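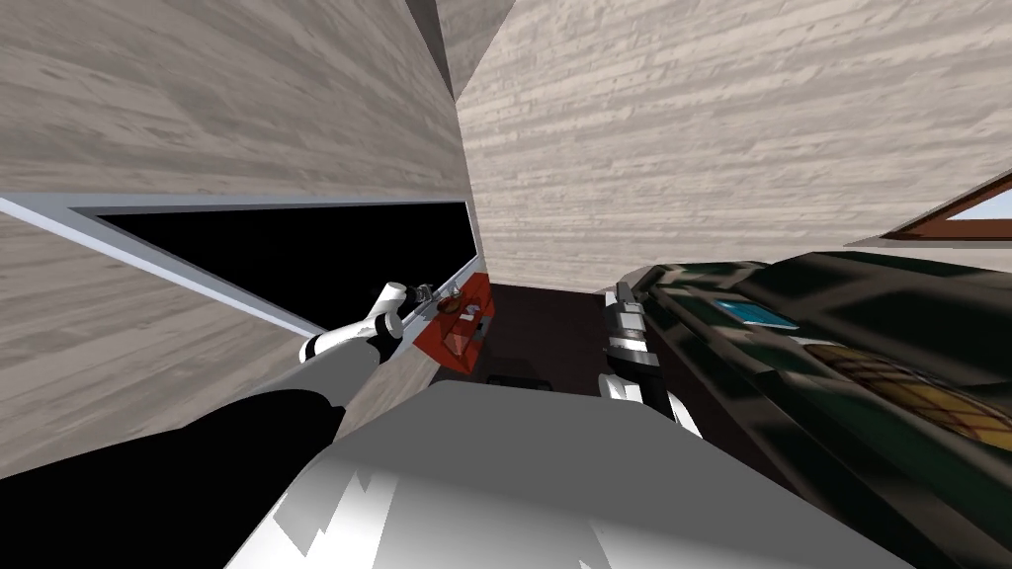
Figure 7.1. Two arms in a simulated room, the left gripper close to a red object.

Chapter 7
Rules for Rooms That Don't Exist

Nobody has ever been hurt by a simulated robot, and it shows in how people write rules for them. At Stavow, Archana Mittal once inherited a test log of 435 runs in which the word "contact" had four meanings — one of them "no contact." She threw out almost all of it.

This chapter covers what to settle before the first run: what counts as a touch, what ends a trial, and who may change the room once testing has begun (fewer people than you think). Section 7.2 deals with speed limits, which simulated arms ignore cheerfully unless told. Bring the contact sheet from Chapter 6. You will be marking it up.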